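Is the furniture protection plan ever worth it, or is it just a tax on nervous people?

Posted in Home & Household > Buying and Returns
Estíbaliz Sarmiento
16/07/2023

I'm furnishing a one-bedroom from close to nothing and have a cart sitting open at Prurnton. A loveseat, a rug, a small dining table, two chairs, a shelf. Every time I get near the end of checkout I get a screen asking whether I want to "protect my investment" with a five-year plan run by a company called Grilov. It is one plan for the whole order and it comes to $343. The loveseat by itself is $428, so I'd be paying most of a second loveseat to protect the first one.

I called the store in Draltden to ask what it covers and the guy on the phone said "basically everything." I asked if he could send me the terms. He said they come in the email after you buy. I asked how I was supposed to decide without them and he told me most people just go by how much peace of mind is worth to them. I don't know what my peace of mind is worth, but I know I have less of it than before I called.

What I want to know:

Has anyone here made a claim on one of these and been paid, with money or a real replacement and not a bottle of cleaner? My sister says she was mailed a bottle of cleaner.

Is it different for fabric and for hard stuff like tables and shelves?

And if I skip it, is there anything I should be doing instead? I have one cat, no kids, and I eat on the couch. I'm not going to stop eating on the couch.

Please don't tell me to buy used. I've tried, I live up two flights of stairs and I don't have a truck.

Leandro Herrero
Member, Household Regulars

I sold this stuff for seven years (a different chain, different plan company, same screen at checkout) so take this as coming from somebody who used to get a cut.

First thing. "Basically everything" is what we were all told to say, more or less. The plans I sold covered accidental damage from a single event, reported inside a window. Every word in that sentence does work. Accidental means you didn't do it on purpose and you didn't do it by being careless over a long time. Single event means you can name the day. So a glass of red wine on Saturday night, reported Monday, is a decent claim. A gray patch on the arm where your elbow goes is not a claim at all, and the gray patch is what happens to people who eat on the couch. "Accumulation" is the word they'll use. Search the terms for it.

Second thing, the cat. Read the pet section twice. The one I sold covered pet urine, one time, and flatly did not cover claws. Customers with cats bought it because of claws. I'd like to say I corrected them every time.

Third, the cleaner. Your sister isn't unlucky, that's just step one. The usual order is they mail you a kit, then if the kit fails they send a technician, then if the technician fails they replace the part (a cushion cover, say), and then if there's no part you get store credit up to what you paid. Store credit, at the store, on whatever they're charging by then. I did see people get all the way to the end. They were the ones who had photos from the day, the receipt, and a lot of patience on the phone. I'd guess the plan company is counting on most of us lacking at least one of those.

As for hard furniture, I'd say it's worse value. Tables and shelves get scratched and dented slowly, with no event to point to, and a loose joint or a wobble gets called a manufacturing issue. Sometimes that would be covered by the maker's own warranty for the first year anyway, which means you've paid for a year you already had. Ask when the plan's clock starts. On ours, structural coverage started after the maker's ran out, but the five years were counted from delivery. So it was four years. I never had a customer notice.

What I'd do with your cart:

Refuse the plan on the first screen. Then look again before you pay, because on some sites it comes back as a per-item box further down.

Get the terms before you make up your mind, if you're still wavering. Write to the plan company directly and not the store, and ask for a specimen contract for your state. If they won't send one I'd treat that as your decision made. There is often a cancelation period with a full refund, so people say "buy it and read it later." You can, but be honest with yourself about whether you're going to sit down and read it. I've bought gym memberships on that theory.

Check the credit card you're paying with. Some cards add a year to a maker's warranty or cover damage in the first few months. Plenty of them have quietly dropped it, so look at the current benefits guide and not some article.

Put the $343 in a separate account and call it the couch fund. I know everybody says this and then spends the money on tires. Still, at the end of five years you've either got a professional cleaning or two out of it, or you've got tires.

One exception, to be fair to my old employers. If you're buying a pale fabric sofa in the thousands and you have toddlers, I've seen the math come out the other way. A $428 loveseat isn't that.

Gangadharan Ramasamy

just get it. my parents had the plan on a sectional and they got a whole new chair out of it. you'll kick yourself if something happens

 Leandro Herrero
 Do you know what the claim was for? And whether the chair was part of the sectional order or store credit? I'm not saying it didn't happen, I'm asking because it matters a lot which.

 Gangadharan Ramasamy
 no idea it was like 2016. they were happy with it

 Estíbaliz Sarmiento
 I'm glad for your parents, but I don't think I can do much with that.

Anselmo Quintana
Member

I mostly agree with Leandro, with a quibble, and then something on the shelf part since nearly all the advice you find online is about couches.

The quibble is the couch fund. It assumes you can get a loveseat at that price cleaned for less than it's worth. I had quotes when my dog was sick on ours, and the lowest one had a minimum charge that made no sense for one two-seater. For cheaper furniture I think the realistic plan is a washable throw where you sit, removable cushion covers if the model has them (look for a zipper, and then look for whether the label says you're allowed to use the zipper, which is a separate matter), and accepting that it will look lived in. A plan won't change that either.

Be suspicious of the stain spray they'll offer you next, too. The store I used wanted extra to have it "professionally treated at the warehouse." I asked what the treatment was and nobody at the counter could name it. Ours has had no treatment and it's held up about as well as my brother-in-law's treated one, though that's two couches, so don't go quoting me.

Now shelves. I took a plan once on an order that had one in it, because I'd had a long day and pressed yes. Later I went through the terms line by line. For metal and wood items it listed, as not covered: scratches that don't penetrate the finish, fading, tarnish, rust, loosening of hardware, damage in a move, damage during assembly by anyone who isn't their assembler, and anything "woven, caned or of natural fiber." I've kept that last phrase because it knocked out part of the very thing I'd bought. I canceled on day 16 of a 30-day window. The refund did come, after two calls, and on the second call they offered me a cheaper plan.

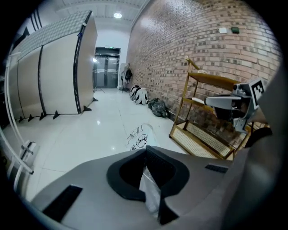 A shelf in a corridor: gold metal, rattan panel down low, leaning on the wall.

You'll see a lot of pieces along those lines now, thin metal rails with something woven in them. I don't have anything against them. But if your shelf is one of those, read the natural fiber clause before you count it as protected. Dust it with a dry brush, keep it away from the radiator, and spend a few dollars on felt pads and a proper wall fastener. If it's the leaning kind and you've got a cat that jumps, the fastener is the only protection plan I'd pay for. Tell your landlord about the hole first if your lease is fussy. I've seen adhesive strips recommended for this and I wouldn't trust them with anything I'd mind picking up off the floor.

Delivery damage is its own thing and shouldn't need a plan. Open the boxes while the crew is there if they'll let you. Mine came with Dwivedi, and the driver had a tablet out for me to sign before anything was off the truck, with a line in gray type saying received in good condition. I wrote "not inspected" next to my name with my finger. No clue if that holds up anywhere, but when a table leg turned out to be split I sent photos that evening and the store replaced it without an argument. Might have been the note, might have been the photos.

 Estíbaliz Sarmiento
 Thank you both, this is more than the store gave me in two phone calls. I wrote to Grilov and asked for a specimen contract. Their reply was a link to the same page that says "peace of mind." I wrote again. The shelf in my cart is all metal, but I'm adding a wall fastener regardless, the cat is a climber.

 Leandro Herrero
 If they do send it, look for "accumulation" and "claws" first. Saves you reading the rest.

Marcelino Esteban

One addition. If you already said yes at checkout and you're finding this page afterward, cancel in writing. Email, with the order number, and ask them to confirm the date they received it. I canceled mine by phone in September, was told it was all taken care of, and then there was no record of the call. I did get my money back in the end, but only after I disputed the charge with my card.

Also check whether the sales tax on the plan comes back along with the plan. Mine didn't the first time and I had to ask for it.

 Anselmo Quintana
 Good point on the tax. I never checked mine. Going to dig out the statement now.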